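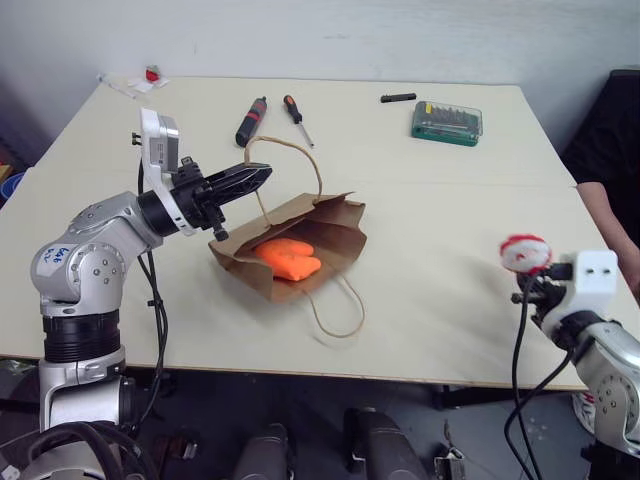 FAQ: Packing & Gift Bags

Hi, I'm Lucimara Teixeira, and I make the small soft things you find in the Plotholm shop (plus I do nearly all the packing, usually with tea going cold next to me). These are the questions that land in my inbox most, and I've tried to answer them the way I'd answer you at the counter.

Do you still use brown paper bags?

Yes! Plain kraft ones with the twisted paper handles. I tried a glossy white bag for a while and every fingerprint showed, so back I went. Kraft gets crumpled and creased around the opening pretty fast, and I like it that way.

Why do you lay the bag on its side to pack it?

Soft things slide in so much easier! If you stand the bag up you end up dropping everything in from above, and anything long or lumpy lands on its head. On its side, with the mouth open toward you, you can set the first piece right on the bottom and see where it ended up. Fold one handle down flat on the table and let the other one stick up. Then you have something to grab when you stand the whole thing up again.

What goes in first?

The longest, lumpiest piece. A bright orange one is fun at the bottom because it glows a little when somebody peeks in. Round puffy things go in last, so a red-and-white fluffy ball would sit on top where it won't get squashed.

Will the fluff get flattened in the mail?

A bit, maybe. Give it a shake and leave it out overnight. If it's still sulking the next morning, hold it a good distance over a steaming kettle for a few seconds (watch your fingers, please) and roll it between your palms.

How many things fit in one bag?

Two or 3 of the bigger pieces, or a small crowd of the little ones. I'd stop before the sides bulge. The handles are only glued on, and I've had one let go in the parking lot. Not my best afternoon.

Can I order bags without anything in them?

You can, in packs of 24. I buy them 400 at a time and my hallway would be very grateful to you.

Do you add tissue paper?

Only if you ask. Type "tissue" in the order notes and I'll tuck a sheet in at the top. It's white unless it's October, when I let myself use orange.

Can the bag be reused?

Oh, please do. Press the creases out with your hand, or with a cool iron if you're fussy like me, and fold it along the old lines. A torn handle can be swapped for a piece of ribbon.

My bag arrived ripped. Now what?

Send me a note with your order name and I'll mail you another one, no charge. Keep the ripped one for wrapping something small!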